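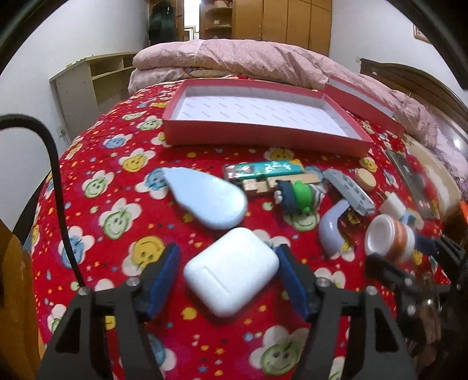

1519년 처방을 그대로 따라 할 생각이면 녹반 무게부터 의심하라고, 코리나 아우어가 새벽에 답장을 보내 놓았다. 옛날 녹반은 순수한 황산철이 아니고 구리나 아연이 섞인 것이 보통이었으며, 공기 중에 오래 두면 결정수가 빠져서 같은 한 온스라도 안에 든 철의 양이 제각각이라는 것이다. 그러니 숫자를 맞추는 데 매달리지 말고 몰식자와 녹반의 비율을 몇 가지로 나눠 만들어서 종이 위에서 비교하라고 했다. 맞는 말이다. 나는 지난주 내내 온스를 그램으로 바꾸는 표만 들여다보고 있었다.

아침을 먹고 메일을 다시 읽었다. 아우어는 고무 얘기도 한 줄 덧붙였다. 아라비아고무는 맨 나중에, 거른 다음에 넣을 것. 먼저 넣으면 거르는 데 하루가 간다고 했다. 지난번에 내가 그렇게 했다가 여과지를 여러 장 버렸는데, 그 얘기는 메일에 쓴 적이 없다.

처방 원문은 플리드게이트 문서고에서 받은 복사본이다. 펌프리 필사본이라고 부르는 얇은 책의 뒤쪽에 있고, 앞쪽은 거의 가축 약과 얼룩 빼는 법이다. 잉크 항목은 열두 줄이 안 된다. 몰식자를 부수어 빗물에 담그고, 녹반을 넣고, 고무를 넣고, 볕이 드는 곳에 두고 날마다 저으라는 내용이다. 며칠을 두라는 대목은 글자가 번져서 읽지 못했다. 앞 글자는 분명한데 뒤가 문제다. 문서고에 원본 사진을 더 밝게 찍은 것이 있는지 물어보려고 했는데 오늘도 잊었다.

몰식자는 칸데오에서 산 것이 아직 한 봉지 남아 있다. 알이 굵고 구멍이 없는 것을 골라냈다. 벌레가 이미 빠져나간 것은 구멍이 있고 가벼운데, 옛 책에는 그런 것을 쓰지 말라고 되어 있다. 타닌이 적다는 설명이 보통 따라붙는다. 직접 재 본 적은 없으니 그런가 보다 한다. 막자사발에 넣고 깨는데 처음 몇 알은 튀어서 바닥으로 굴러갔다. 행주를 덮고 하니 괜찮았다. 너무 곱게 갈면 나중에 가라앉지 않아서 굵은 모래 정도에서 그만두었다.

병을 2개 준비했다. 세 개로 하고 싶었지만 같은 크기의 유리병이 모자랐다. 병마다 부순 몰식자를 약 20그램씩 넣고 물을 같은 높이까지 부었다. 빗물은 없어서 증류수로 했다. 첫째 병은 녹반을 몰식자의 삼분의 일로, 둘째 병은 똑같은 무게로 할 계획이다. 필사본의 비율은 둘째 병에 가깝다. 철이 남아도는 쪽인데, 이런 잉크가 종이를 갉아먹는다고들 한다. 타닌과 결합하지 못한 철 이온이 종이 속에 남아서 셀룰로오스의 산화를 부추기고, 반응에서 생긴 황산은 섬유의 사슬을 끊는다. 문서고에서 본 필사본도 글씨가 굵은 자리마다 뒷면까지 갈색이 배어 있었고, 어떤 글자는 획이 통째로 떨어져 나가 구멍만 남아 있었다. 하필 잉크 항목이 있는 쪽은 멀쩡한 편이다. 그 부분을 쓴 사람은 다른 잉크를 썼을지도 모른다.

녹반은 이따가 우러난 다음에 넣을 것이라 일단 저울 옆에 두었다. 약병 뚜껑을 열어 보니 결정 겉면이 누르스름했다. 원래는 연한 청록색이어야 하는데 이미 공기에 산화된 것이다. 겉이 누런 알은 버리고 속이 맑은 것만 골랐다. 아우어가 의심하라고 한 것이 바로 이런 경우라서, 고른 것과 버린 것의 대략적인 비율을 공책에 적어 두었다. 절반 가까이 버린 셈이다. 새로 주문해야 한다. 다음에는 작은 병으로 나누어 사는 것이 낫겠다.

점심 전에는 터블리 게시판을 좀 읽었다. 잉크 만드는 사람들이 모이는 방인데 요즘은 글이 드물다. 녹슨 못을 식초에 담가서 철을 얻는 방법을 두고 오래된 논쟁이 다시 올라와 있었다. 한쪽은 초산철로도 검은색이 잘 나온다고 하고, 한쪽은 냄새와 곰팡이 때문에 다시는 안 한다고 한다. 둘 다 자기 병 사진을 올렸는데 사진으로는 어느 쪽이 더 검은지 알 수가 없었다. 나는 답을 쓰다가 지웠다. 못으로는 해 본 적이 없으니 할 말이 별로 없다.
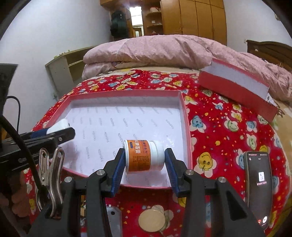 게시판 글 가운데 하나는 쓸모가 있어서 옮겨 적었다. 몰식자 우린 물을 며칠 두어 표면에 곰팡이가 끼게 한 다음 거르면 색이 더 진해진다는 이야기다. 곰팡이가 타닌을 분해해서 몰식자산이 떨어져 나오고, 철과 짝을 이루어 색을 내는 데는 그쪽이 낫다는 설명이 붙어 있었다. 옛 처방에서 오래 두라고 하는 것이 이 때문이라고 보는 사람이 많다. 그렇다면 내가 읽지 못한 그 날짜가 중요해진다. 번진 글자가 12라면 곰팡이가 끼기에 넉넉한 기간이고, 한 자리 숫자라면 볕에 두고 저으라는 말이 그냥 잘 우러나게 하라는 뜻일 수 있다. 날마다 저으면 표면에 막이 생길 틈이 없을 것 같기도 하다. 이 부분은 아우어에게 다시 물어보기로 했다.

일단 이번에는 12일로 잡았다. 읽기가 틀렸더라도 두 병의 조건만 같으면 비교는 된다. 병 입구에는 거즈를 씌우고 고무줄로 묶었다. 부엌 창턱은 오후 볕이 세서 작은방 창가에 두었다. 저녁에 한 번씩 나무젓가락으로 젓기로 하고, 젓가락도 병마다 따로 쓰려고 끝에 칼집을 내어 구별해 두었다. 쇠숟가락을 쓰면 안 된다. 지난겨울에 생각 없이 쇠숟가락을 담가 두었더니 녹반을 넣기도 전에 숟가락 둘레가 보랏빛으로 변했었다. 그 숟가락은 아직도 얼룩이 남아 있다.

그런데 여기까지 해 놓고 순서가 틀렸다는 것을 알았다. 필사본에는 녹반을 넣고 나서 볕에 두라고 되어 있다. 나는 녹반 없이 우리기만 하고 있으니 이미 원문과 다르다. 원문을 다시 펴서 읽었다. 동사가 세 개 이어져 있고 볕에 두라는 말은 맨 끝에 있다. 철을 먼저 넣으면 우러나는 동안 바로 공기와 만나 검은 침전이 생길 테고, 그러면 쓸 때쯤에는 알갱이가 굵어져서 종이에 스며들기보다 겉에 얹힐 것이다. 그래서 요즘 사람들은 철을 나중에 넣는다. 원문대로 하는 것이 목적인지 좋은 잉크를 만드는 것이 목적인지 정하지 않고 시작한 탓이다.

한참 생각하다가 둘째 병에만 녹반을 미리 넣기로 했다. 그러면 비율과 순서가 한꺼번에 달라지니 비교로서는 좋지 않다. 아우어가 보면 한 소리 할 것이다. 그래도 원문에 가까운 병이 하나는 있어야겠다 싶었다. 병이 더 생기면 같은 비율에 순서만 바꾼 것을 추가하면 된다. 저울에 달아서 넣고 저으니 금방 물빛이 어두워졌다. 완전히 검지는 않고 회보라색에 가까웠다. 필름처럼 얇은 종이쪽지에 한 방울 떨어뜨려 보았더니 처음에는 옅은 회색이었고, 설거지를 하고 와서 보니 눈에 띄게 진해져 있었다. 2가 철이 공기 중에서 3가로 바뀌면서 색이 나오는 것인데, 알고 보아도 매번 시계를 보게 된다.

쪽지 뒷면에 병 번호와 시각을 적어 책 사이에 끼웠다. 내일 아침 색을 보고 또 적을 것이다. 시험용 종이는 세 가지로 하려고 한다. 면으로 만든 수채화 종이, 보통 복사지, 그리고 서랍에 있던 한지. 한지는 번짐이 심해서 획의 굵기를 비교하기 어렵지만 뒷면으로 배어 나오는 것을 보기에는 좋다. 부식이 보이려면 몇십 년이 걸릴 테니 습기 많은 상자에 넣어 빨리 늙게 하는 방법을 쓴다고 하는데, 온도와 습도를 일정하게 지킬 도구가 나한테는 없다. 밀폐 용기에 소금물 접시를 넣는 방법은 해 볼 만하다. 포화 소금물 위의 습도는 대체로 일정하게 유지된다고 배웠다. 적당한 용기가 있는지 찾아볼 것.

오후에는 잉크와 상관없는 일을 했다. 세탁소에 들렀다가 우체국에 갔고, 돌아오는 길에 약국에서 거즈를 한 묶음 더 샀다. 문방구에 펜촉을 보러 갔지만 찾는 것은 없었다. 깃펜을 쓰는 것이 맞겠지만 나는 깎는 솜씨가 없어서 획이 들쭉날쭉하다. 쇠 펜촉은 산에 녹이 슬어서 쓰고 나면 바로 씻어야 한다. 지난번 것은 하룻밤 두었다가 끝이 상했다.

저녁에 아우어에게 답장을 썼다. 녹반이 절반 가까이 누렇게 되었다는 것, 둘째 병의 순서를 바꾼 것, 날짜 글자를 읽지 못한 것을 차례로 적었다. 번진 글자가 있는 줄은 복사본을 확대해서 함께 보냈다. 아우어는 그 시기의 숫자 쓰는 버릇을 나보다 훨씬 많이 보았으니 앞뒤 획만으로도 짐작할지 모른다. 고무를 나중에 넣으라는 말에는 고맙다고만 썼다.

자기 전에 두 병을 저었다. 첫째 병은 옅은 갈색이고 떫은 냄새가 조금 난다. 둘째 병은 저을 때마다 거즈에 튀지 않게 조심해야 한다. 창틀에 한 방울이 떨어진 것을 젖은 휴지로 바로 닦았는데 자국이 조금 남았다. 레몬즙으로 문질러 보고 안 되면 옥살산을 찾아야 한다. 필사본 앞쪽의 얼룩 빼는 법에도 잉크 얼룩 항목이 있다. 덜 익은 포도즙을 쓰라고 되어 있는데 지금 구할 수 있는 것은 아니다.

내일 할 일. 녹반 주문, 문서고에 밝은 사진 문의, 같은 크기의 유리병 구하기.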